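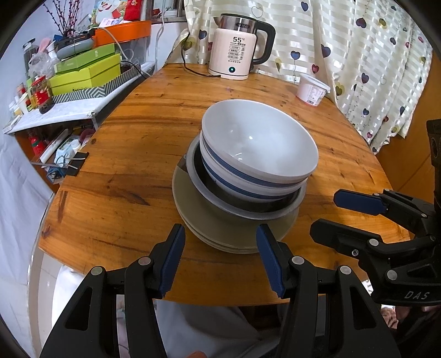
March, 2:40 pm. Dish stacking, round table, two hand-held grippers. Liviu on the left, notes by me (A. Bucur).

Question for this round is still whether a two-finger hand can clear a table after a meal. Bowls first, then plates, then the steel.

Plates are the hard part. They nest too close for a finger to get under one edge, so you end up pushing the whole pile. Darius wants to try sliding the top one off sideways against the second gripper.
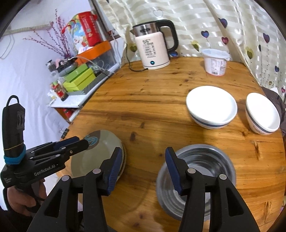 Steel bowl: take it by the rim, pads spread wide. Shiny inside, so expect the depth numbers to be poor. Kettle stays at the back and is not part of the task. Keep the cord clear.

Target is 200 takes before we train anything. We have 84. My guess is bowls by summer, plates no idea. Ask Corina about thinner pads.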